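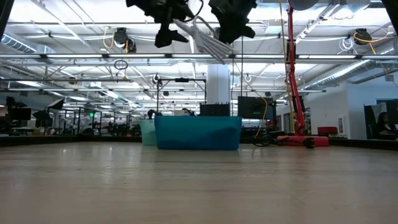 Last changed: March 2, 2021

From: Divya Lobo
To: spindle-scoring list
Subject: Re: stage 2 spindles, minimum length and the edge of the epoch

Hi Rekha and all,

I went back through the scoring sheets from May before answering. Short version: I don't think the 0.5 second minimum is what is hurting our agreement. Most of the trouble is at the epoch boundaries, and Givholm makes it worse by the way it exports.

We score in 30-second epochs like everyone else. When a spindle starts in the last second of one epoch and runs into the next, Wagner marks it once, in the epoch where it begins. Yamuna marks it wherever the larger part falls. Both of these can be defended. The manual we hand to new scorers says only "mark the spindle in its epoch", and that doesn't settle it.

Out of 1,801 epochs that both of them scored, the ones they disagree on come in pairs far more often than I expected. One scorer has a spindle in the first epoch and none in the second, and the other scorer has the reverse. In our table that counts as two disagreements, when they looked at the same burst and agreed on what it was. I have not finished separating these from the real ones, so I won't give a kappa yet. Please don't quote the old one either.

On Givholm: the export rounds the onset to the nearest sample after resampling, and then cuts anything that crosses the boundary into two events. If one of the pieces is shorter than 0.5 seconds it is dropped without a message. You can check this on any recording. Mark a spindle of 0.8 seconds across a boundary so that 0.4 falls on each side, export, and both halves are gone. I reported it under the old version and will report it again.
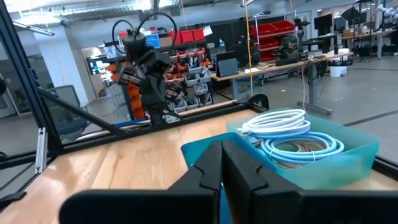

Coiled cables in a teal bin.

On the sampling rate, I would leave it alone. All of the Brirka nights were recorded at 200 Hz and that is plenty for the 11 to 16 Hz band. Going higher would not change what a person sees on the screen. What does change it is the display filter, and there we are not consistent. Shobha scores with the high-pass at 0.3 Hz, and I had been using 1 Hz without thinking much about it. With the slow waves flattened, a spindle riding on the back of a K-complex stands out more and I mark it longer. I compared a few of mine both ways and the onset moved earlier nearly every time.

So this is what I would like to do for the next round:

Score from onset to offset in continuous time and let the script assign epochs afterward. The event belongs to the epoch it starts in.

Fix the high-pass at 0.3 Hz for everyone, in the montage file, so that it isn't a matter of habit.

Central channels only for the decision. Frontal channels can be on the screen. Slow frontal spindles that don't show centrally get their own label and stay out of the main count.

Keep the minimum at 0.5 seconds, applied after merging and not before.

I am less sure about the older subjects. Amplitude drops with age and a couple of the recordings have almost nothing I would call a spindle by eye, while the MacPherson detector finds plenty in them. I can't tell from the traces whether it is picking up low sigma activity that we miss or just noise - it has a relative threshold, so on a flat night it will always find something. If anyone has run it on a night with the threshold fixed, I'd like to see the output next to a human scoring.

The Pranon files still have the channel labels for C3 and C4 swapped in the header. The signals are fine. Use the corrected list in the shared folder.

Divya

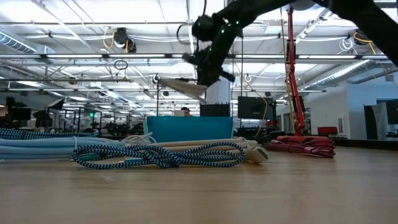

Rekha Nambiar wrote:

> Dear all,
> I'd like to reopen the question of minimum length. Two of us
> scored the same nights and our spindle counts are too far apart
> for me to be comfortable with them. My guess is that one of us
> is taking very short bursts and the other is not. Would it help
> to go up to 0.6 or 0.7 seconds for stage 2?
> Also, does anyone know whether Givholm changes the event
> lengths on export? Mine come back shorter than I drew them.
> Rekha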